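4.2 Packing on Soft Surfaces: What the Student Teams Did

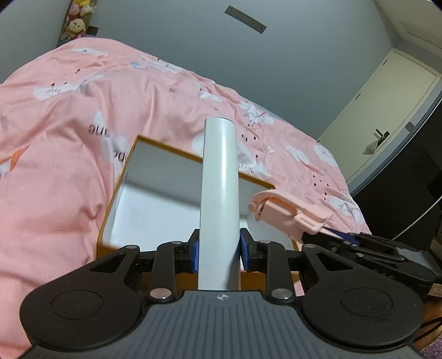

Figure 3. A white roll held upright between the blue contact pads of the hand-held gripper, with an open orange-edged box on a bedspread behind it. A second gripper, at right, holds a pale pink plastic object.

Most of the tasks in the first half of the course were done on the benches in the teaching lab, where the table is flat and bolted down and the lighting never changes. By February the students had grown comfortable there, perhaps a little too comfortable, and we wanted them to meet the kinds of surfaces that people live with. The packing task was our answer. Each team was asked to gather small household things into an open box, using two hand-held grippers, with the box resting on something soft. Teams could choose their own room and their own objects, and we were delighted by how much thought went into those choices.

A bed is a hard place to pack a box, as the students found out quickly. The box in Figure 3 lies tilted on a wrinkled bedspread, and a tilt like that changes the angle at which an object has to be lowered. In their written reports several students described pressing an object gently into a box and feeling the whole box sink away under the gripper. One team, led by Ataahua Lockyer, put a good deal of effort into learning to release an object a little earlier than they would have on a bench, letting it settle by itself – a habit they then had to unlearn when they came back to the lab the following week.

The choice of grip was left to the students as well, and it led to some of the liveliest talk of the term. A smooth, upright roll gives the fingertips very little to hold on to. The low grip shown in Figure 3, with the pads pressing on the left and right sides close to the bottom of the roll, leaves most of the object standing free above the fingers. Hyun-seo Hyun argued in the weekly meeting that a grip at mid-height would be steadier during the carry, and Teguh Govindasamy argued just as warmly that the low grip kept the tips where the operator could watch them against the box. We let both of them teach their own way to the first-year students and did not try to settle the matter for them.

In total the class recorded 697 packing attempts in 61 sittings. The handbook asked for the same opening routine each time: set down the box, check that both grippers open and close fully, say the name of the task out loud, and begin. We had expected the spoken part to be dropped after a week or so, and were pleasantly surprised to hear it in nearly every recording, sometimes in a very sleepy voice. The logging software, Trarkex, was written by an earlier group of students and was kind enough to fail only on the days when Bevan Mahuika was around to mend it.

Two difficulties came up again and again. The first was patterned cloth. Many of the bedspreads and blankets the students worked on carried busy prints, and the tracking step, which looks for stable points in the background, would happily fasten on to a printed shape and then lose it when the fabric shifted. Teams learned to look for something steadier farther away, such as a wall fixture or a door frame, and to keep it in view whenever they could. The second difficulty was coordination between the hands. When each gripper holds a different object, as in Figure 3, the operator has to decide which one goes in first, and beginners tended to start both movements together and then stop halfway. Ngaio Prendergast suggested that students agree on an order with their partner before picking anything up, and this simple advice did more for the quality of the recordings than any change we made to the equipment.

We should add a word about grading. Students were marked on their notes and on how clearly they could explain a failed attempt, and the number of objects that reached the box had no bearing on the mark. Three teams handed in reports made up almost wholly of failures, and these were among the most useful documents we received all year. Their remarks on early release and on box tilt shaped the revised handbook, and we return to them in Section 4.3, where the same task is repeated with the box on a hard floor.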